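Taltel HG Series Hand-Held Gripper — Demonstration Unit and Open Day Bookings

Home > Equipment > Grippers and hand tools > Hand-held

Product code: HG-430
Availability: Demonstration stock at Arthorpe. Orders made up on request.
Price: On application

Overview

The HG-430 is a two-finger gripper that you hold and work with your own hand. It opens and closes the same way as the gripper on the end of our bench arms and takes the same fingers. An operator can try a pick by hand, find out which finger suits the part, and settle the approach before any time is booked on an arm.

We sell it mostly to small plants and colour labs that are planning their first automated cell, and to training centres that want something students can pass around a bench. It is also the tool we put in front of visitors at our open days, and most of the questions we get come from there. This page covers both the product and the demonstration.

Specifications

Overall length: 430 mm
Drive: Hand trigger with spring return
Fingers: Two, opposed, bolt-on, black
Finger sets available: Flat face (standard), grooved, soft pad
Cable length, where the sensing handle is fitted: 400 cm
Case: Hard carry case, lockable
Warranty: 11 months on moving parts, excluding finger faces

The standard flat fingers are the ones to start with. The grooved set is meant for round stock and the soft pad set is for glass and painted parts. Changing a set takes a hex key, which is stored in the lid of the case.

What happens at a demonstration

Demonstrations are held in the front workshop at our Arthorpe building and run for about 30 minutes. There is a short talk first, then bench work. The bench work takes up most of the time and everyone who wants a turn gets one.

You will be shown how to line up on a thin part with the fingers open. Thin parts are harder than they look. With a block or a bottle there is plenty of face to close on and a small error does not matter. With a rod, if you come in off-centre, one finger arrives first and pushes the part over before the second one gets there. We ask people to stop short, check the gap on both sides, shift the tool across, and only then close.

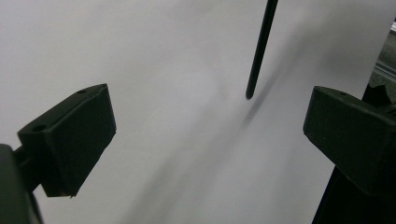 Bench work over a white surface, fingers open, with a thin black rod in the gap. The rod is nearer the right finger.

After the thin parts we move on to whatever visitors have brought. Please bring samples. Castings, clips, tube offcuts and moulded caps are all fine. We can't accept anything oily, sharp on all sides or heavier than you could comfortably hold in one hand for a few minutes.

The last part of the session is a look at the same job being done on a Verbruggen bench arm in the next bay. The arm runs behind a guard and visitors stay on the yellow side of the floor line.

Notes from the last open day

Our last open day was Sunday, January 26, 2025. The morning group came mainly from Stonelby and the afternoon was a mix of trade customers and people who had seen the sign. Fitriani Manurung ran the bench.

A few points came up more than once and are worth repeating for anyone thinking of buying.

Left-handed use. The trigger works from either side. The sensing handle, if you have it fitted, has its cable exit on the right and can get in the way for left-handers. A centre exit can be ordered.

Lighting. Several visitors found their own shadow got in the way when working over a pale bench. A lamp from each side helps. A darker mat also works but makes black parts hard to pick out.

Finger wear. The faces will mark with use. Light scuffing has no effect on grip. Replace the pair if you can feel a step with your fingernail, and always replace both.

Grip force. The trigger does not tell you how hard you are squeezing. If you need to know that, you need the sensing handle. We had this wrong on an earlier version of the product sheet and it has been corrected.

One visitor asked if the tool could be hired by the week. It can, with a deposit, but the soft pad set is not part of the hire kit.

Next demonstration

The next open day will be in March, same workshop. Numbers at the bench are limited, so please book a place — walk-ins are welcome to watch but may not get a turn. There is no charge.

Wear closed shoes and tie back long hair. Safety glasses are supplied. Children over 11 may take part with an adult next to them. Parking is behind the building, off the lane, and the side door is level for wheelchairs. The front door has two steps.

What is in the case

HG-430 gripper with flat fingers fitted
Spare finger bolts
Hex key
Cleaning cloth
Printed guide

Ordering

Tell us the finger set you want, whether you need the sensing handle, and which side the cable should exit. If you aren't sure about fingers, send a sample part to Arthorpe with your name and phone number taped to it and we will try it on all the sets. Samples are returned with the quote.

Related items: Grooved finger set — Soft pad finger set — Sensing handle — Bench stand for HG series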